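The table by the window

Share 20 | Comments 4

We have one table in the front room and it does most jobs. It stands under the window next to the radiator, and it gets a cloth on it all year because the top is marked. Eirini Kokkinos asked how we use it as a desk, as she is setting up something similar in her flat at Whitlock, so I have written it down underneath.

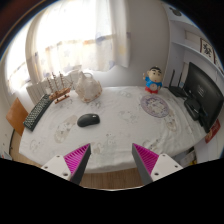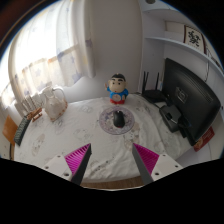
The same black mouse and the same white patterned cloth in all three. The round mat is under the mouse in the second. 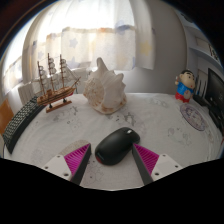
The cloth was the first thing we had to sort out. It came from the market in Risard and cost very little. A mouse will work on it, but the pointer jumps when it crosses a crease, and the cloth creases as soon as anybody leans on it. I tried ironing it before I sat down to work, which lasted a week. After that I tried a sheet of card underneath, which slid about. A mat on top is the simplest answer and I would start there. Any table mat will do if it is flat and has no raised edge. Cork was too rough for ours.

The keyboard goes on the left when I am not typing. I pull it across when I need it and push it back afterwards. Dexter Park says this would drive him mad and that a keyboard should stay put. He has a proper desk. We eat at this one on Sundays and whenever his lot come over, so everything on it has to be moved in one go.

Ornaments are a matter of taste. My aunt left us more than we had shelves for, and they take turns on the table. The sailing ship has been in the family longest. It came to us in a shoebox with the rigging in a knot, and Ctibor Oravec spent most of one December putting it right with button thread and tweezers. He wouldn't take any money for it. If you own one of these, dust it with a soft dry paintbrush and keep the duster away from the masts. A spar that comes loose can be put back with a spot of wood glue on the end of a cocktail stick.

The shell needs less care. I rinse it in lukewarm water twice a year and stand it on a towel overnight. Don't use bleach on a shell, whatever you read. I did it to a smaller one years ago and the colour went chalky.

Sun is the main thing to watch with a table in this position. The room faces south and by two in the afternoon the light is strong enough to fade fabric and dry out old glue. Sheer curtains take the edge off. We used to have a roller blind from Climix, but with it down the room was too dark to work in, and with it up I couldn't read the screen. I keep the curtains drawn in summer and open them a little in winter. Turning the cloth round every few weeks helps it fade evenly.

The radiator is the other one. Leave a hand's width between it and the table so the heat can get out, and don't let the cloth hang down behind. Ours did for the first winter and it went yellow along the hem. It has been soaked 3 times and the mark is still there if you know where to look, so that side now goes to the wall.

Eirini also asked about the size. I would go for the biggest table you can walk round comfortably. Ours is a little small for two people working at once, and Cletus Schumacher, who has had the other end of it for the odd afternoon, ends up with his papers on the floor. He has offered us his old Wirach table, but it won't go through the door without the legs coming off, and the bolts are rusted in.

I will add the measurements when I next have the cloth off for washing. The chairs are a separate subject, and two of them still need regluing before I would want anyone to copy them.

Comments 4 | Share this page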